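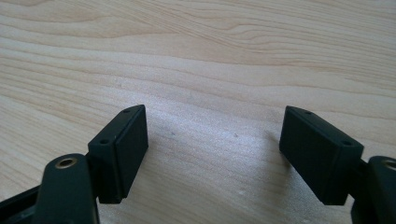 Workshop tips I took home from the open day at Vavodier

In April I visited the open day of the Vavodier workshop in Skorkby. They show there how people teach robots small household jobs, with a gripper which you hold in your hand. I went for the robots, but I came back with a page full of notes for my own bench.

Clear the table before you start

At the demonstration table the wood was bare between the two black fingers, except for two tiny dark specks. I would not see such specks at home. Now I wipe my table with a dry cloth first, then with a slightly damp one, always along the grain.

Look at the glare

A pale wooden top reflects the light in the middle, and there you see the grain badly. Small screws and pins are also hard to find in such a place. Move the lamp to the side until the bright patch goes away from your work.

Open wide, close slowly

The woman at the table told every visitor the same: open the fingers fully, come down straight, then close. I tried to pick up a wooden peg and needed 17 attempts. With kitchen tongs it is the same. If you come from the side with half-open tongs, you push the dumpling away.

Use threaded inserts

The gripper has brass-colored inserts in its black arm pieces. I asked about inserts at the Rankin stand, and they advised them for any soft part that you open often. I put four in the lid of my battery box. Drill the hole straight, put the insert in slowly, and let it cool before you turn the screw.

Check small screws after use

The people from Hirncombe tighten theirs after every 100 grasps. For a drawer handle or a pan lid, twice a year is enough. Turn only until you feel resistance.

If you want to go

The doors open at 10 in the morning and the hand-held gripper has the longest line, so go to this one first. Coffee is in the back hall. Bring your own cup.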